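Subject: Re: [grippers] flat pads or curved fingers for small soft objects?
Date: 27 Sep 2019
List: Stamby gripper and small arm list

On the list, someone at Harau wrote:

> We are about to order fingers for two arms and can't decide between
> flat pads and the curved ones. Most of our objects are light and
> some are soft. Has anyone run both on the same arm, with the same
> controller settings? Also interested in whether the wider crossbar
> gets in the way when there are other things on the counter.

We ran both at Gelonville in July, on the same arm and with the same controller, so I can answer most of this.

The setup was the toy kitchen counter we use for all our pick tests. Each set of fingers did 60 picks: 30 with the block alone on the stovetop and 30 with the steel pot standing close to it. The block is soft and gives a bit when squeezed. We moved it by hand between picks and did not try to put it back in exactly the same place.

With the block alone there was very little between them. The flat pads dropped it once. The curved fingers dropped it 3 times, each time when the block was turned well away from square, so that only the edge of one finger was touching. If your objects are round I would expect a different result, but we have not tested that.

With the pot next to it the flat pads were clearly better. They are thin enough to go down between the two things. The curved fingers pushed the pot 6 times before they closed, and after that the block was no longer where the planner thought it was.

On the crossbar: yes, it does get in the way. Ours is wide and sits at about the height of the pot rim when the fingers are down, so you have to include it in the collision model. We had only the fingers in there to begin with and hit the pot on the first afternoon. Longer fingers would help, but they flex more and we lost some accuracy when we tried a printed pair.

Closing force made more difference than I expected. At the default setting both sets squashed the block enough that it stuck to one pad on release. We turned the force down until it let go cleanly and left it there for all the counted picks. On the Ok controller this is a single value in the gripper file. You need to restart the driver after changing it.

Two other things to check before you order. The mounting holes on the curved set did not match our plate and we had to drill a new one. And leave enough slack in the cable by the wrist. We had it tied down too tightly at first and it pulled at the connector when the wrist turned.

I can send the log files if they are any use. The arm with the flat pads on, at the stovetop:

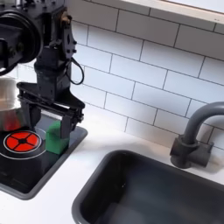 Harau replied that they would go with the flat pads, and asked for the logs from the runs with the pot, along with the force value we ended up using. They also wanted to know if the pads had worn at all by the end, as their last pair had lost its grip on anything smooth within a month.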